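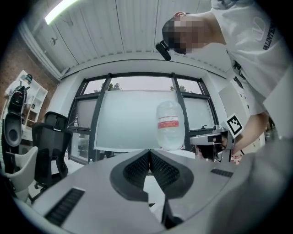

April, 9:40 in the evening

My wrists are sore and my tea went cold a while ago, but I promised myself I'd write something every night of this job, so I'm doing it.

Bottles again today. All day, bottles. Pick up the bottle, put down the bottle, slide the bottle a little, hand it over from the left gripper to the right gripper, put it back. The list for this round calls for 1,000 good takes and I'd love to say we're close. We got 222 in the bag by the time we quit, and that was a good day! The good takes are the ones that survive checking, of course. I did plenty more than that with my own two hands, and my shoulders would like it noted.

I think I'm finally getting decent at it, though. When I started I held the grippers like I was scared of them, elbows glued to my sides, and all my takes looked like a nervous person trying to use salad tongs at a wedding. Now I just reach. The trick (well, my trick) is to look at the place you want to grab and not at the fingers. If I watch the fingers I slow down, and then I start making these tiny corrections, left a bit, right a bit, and the model will happily learn to do the same. It can't tell that I was dithering. It thinks dithering is how you pick up a bottle.

We had a whole talk about that over lunch. One of the others on my table thinks we should keep the messy takes, the ones where you bump the thing and have to go back for it, on the grounds that a robot is going to bump things too and ought to see somebody recover. I used to be on the throw-it-all-out side and now I'm not so sure. The rules from Drummond say a fumble is fine if you fix it inside the same take and don't let go of the grippers, so I've been leaving mine in. I did one this morning where I tipped the bottle, caught it on the way down with the other hand and stood it up again like nothing had happened, and I was so pleased with myself that I forgot to end the recording. So that one has a long stretch of me standing there being proud at the end. It'll get trimmed.

Clear plastic is a pain, by the way. I never thought about it before this job. I can see a bottle perfectly well, and so can anybody, but when you play the takes back with the window behind it, the thing half melts into the light. The label is the only part that really holds still for your eye. Somebody wanted to move the table so we'd have the wall behind us, and then somebody else said no, people have windows in their kitchens, leave it. So we left it. I did ask if we could do a batch later in the afternoon when the light is softer, and that got a yes, so I'm counting it as my contribution to science.

Wova was in a mood. That's the program that takes in the recordings and sorts them, and right after lunch it decided my left gripper and my right gripper belonged to different sessions, so I had 40 takes sitting there as halves. Forty left hands doing half a handover to no one. I had to go through and pair them up again by start time, one by one, and it ate most of an hour. I was grumpy about it. I had a granola bar and was less grumpy.

The headset is still the worst part. It's not heavy when you put it on, and then around three o'clock it is the heaviest thing you have ever owned. I've been loosening the strap a notch after each break, but then it slides forward when I lean over the table, and leaning over the table is pretty much the job. Tomorrow I'm going to try it with a folded bandana underneath. If that doesn't work I'll try it with my hair up higher, and if that doesn't work I'll complain.

Oh, and we heard a bit about where all this goes! The Trirach people ran an early version on one of their arms at the Pirkidthorpe site, trained on just the first batch, and we got told about it over the speaker while we were packing up. It can pick up a bottle. It goes in from the side, a little low, and apparently it pauses right before it closes the fingers. I pause right before I close the fingers. I don't know that it got it from me, there are plenty of us doing this, but I went a bit quiet when I heard it. It's a funny thing to have passed on. My grandmother gave me her handwriting and I may have given a robot arm in Pirkidthorpe a hesitation.

So now I'm trying not to pause, which makes me pause more.

Next up is bottles with 2 other objects on the table, so you have to reach past things. I'm looking forward to it, it'll be nice to have something to steer around. I also want to swap over and lead with my left for a few sets. My right side has been doing all the clever stuff and the numbers must be lopsided by now.

Things to bring: bandana, the good water bottle, wrist cream, a longer sleeve for the ride home. And I need to email back about the shift swap before I go to bed, which I said last night too.

Going to heat up the tea.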